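Jadside hand gripper: is it worth a place in your budget?
Review by Lovely Magbanua

We had to plan equipment for one small bench, and I wanted hand-held grippers before any second arm. I bought the Jadside in February. My first order was for 5 pieces, but Li-hua Yuen asked me to begin with one, and she was right.

The fingers open wide and a small ball is easy to approach. The black pads have a rough face, which I like. They are also thick, so near a box wall you must come in slowly.

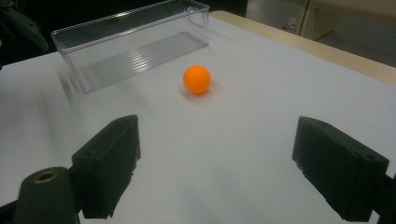
Issue 101, page 6

My complaint is with the spare parts. Pads are sold only in pairs, and Presik, the shop I used, put the delivery cost on every parcel. Please write this in your plan as a separate line. I forgot it, and had to ask Onni Peltonen for more money.

I would buy it again, with two pairs of pads in the same order.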